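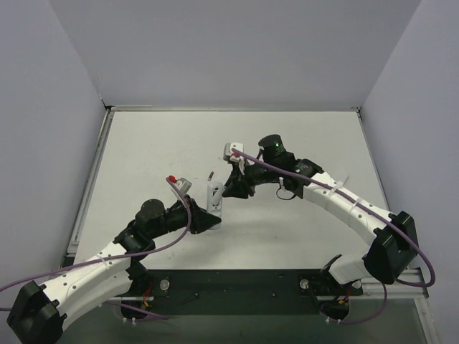

The Merkberg Open Workshop is a public open day held each May in the old tram depot at Merkberg, when the firms and college groups who share the building put their machines to work in front of visitors. It began as a single Wednesday evening for families and neighbours, and has since grown into a full day which draws more than 3,000 people, a good many of whom seem to come chiefly for the tea and stay for the robots.

The best loved part of the day is the two-arm demonstration run by Fonitz, a small automation firm with rooms on the upper floor. A pair of arms is given an everyday job of the sort most of us do without a thought, and visitors are welcome to stand and watch for as long as they please. Battery handling has been a favourite, being fiddly enough to keep even the grown-ups guessing.
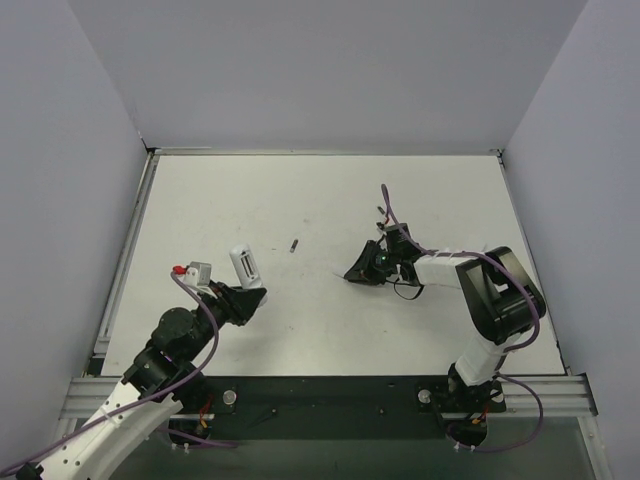
The two arms at work, with batteries on the table and an open battery compartment in the left gripper.

Talks are given in the Adams Room next door and last 12 minutes each, although the questions afterwards tend to run on happily for a good deal longer. Children may fill in the Fuda trail, a printed sheet named after the depot's old goods lift, and hand it in at the door for a badge.

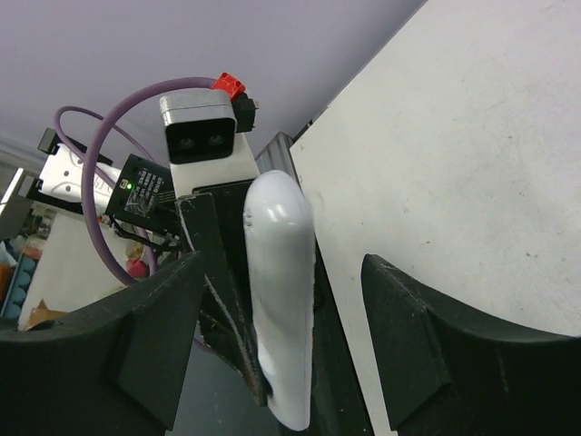

A white object held by one gripper, seen from between the fingers of the other.

Entry is free, and the doors close at 2 for the quieter afternoon session, which must be booked ahead.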